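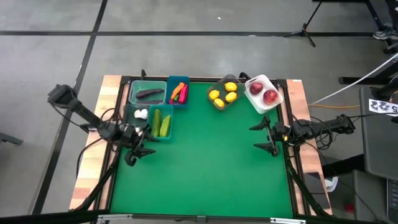 Margus Uibo thought the fault was in the fuelling, and he had put it in one line at the top of the run sheet: lean above five thousand, do not send it out again until someone has looked at the pump.

Kayode Mohammed read the line twice and then read the log. The car was a Balter, the short-wheelbase model, stripped to the shell and fitted with a bolt-in cage. It had completed 18 laps of the Meltau circuit before the engine began to cut out on the long left-hander behind the paddock. The cut lasted less than a second each time. It did not occur on the straights.

He plotted fuel pressure against lateral load. The trace held steady up to the corner, fell as the load built, and recovered on the exit. With a full tank it did not fall at all. He wrote this underneath the line from Uibo and added that the mixture was a result and the cause lay further back.

The reply came by text message. Uibo had driven the car. He said it felt like a pump.

Mohammed removed the rear floor panel. The pump was a Drestico unit with low hours, and at idle it delivered what the data sheet required. He measured the current draw, which was normal, and checked the earth strap. He then drained the tank, lifted out the sender plate and put a torch down the hole. The swirl pot had been fixed by 3 brackets. One had sheared at the weld and the pot had turned on the other two, so that its pick-up faced the inside of the corner. In a left-hander, below half a tank, it drew air.

He measured the angle and noted it. The welds dated from November, when the car had been built in some haste for Kovalchuk, who had wanted it for a single event and had then sold it to Uibo with a spare set of wheels.

The repair took the rest of the afternoon. He made a new bracket from thicker plate, dressed the edges and had the pot back in position by six. He refitted the sender with a new seal, put in a quarter of a tank, and ran the engine on the stands at 2000 rpm for ten minutes. There were no leaks. The test proved nothing about the corner – a car on stands has no lateral load – and he wrote that down as well.

Uibo arrived the next morning with his helmet already in his hand. He asked how much the new pump had cost.

"There isn't one," said Mohammed.

Uibo looked at the run sheet, where his own line was still at the top, then turned it over and read the back. He signed for the car.

He went out on a quarter of a tank. Mohammed stood on the pit wall with the laptop and watched the pressure. On the first lap it held through the left-hander. On the second, Uibo carried more speed, the load rose past anything in the earlier log, and the line stayed flat. On the fourth he was late on the brakes at the hairpin and ran wide across the gravel.

He came in at once and stopped with the engine running. There were stones in the sill and one in the front duct.

"Brakes," he said through the window. "It's the master cylinder."

Mohammed saved the file, entered the lap number, and went to find the jack.

Last updated: Wednesday, August 31, 2022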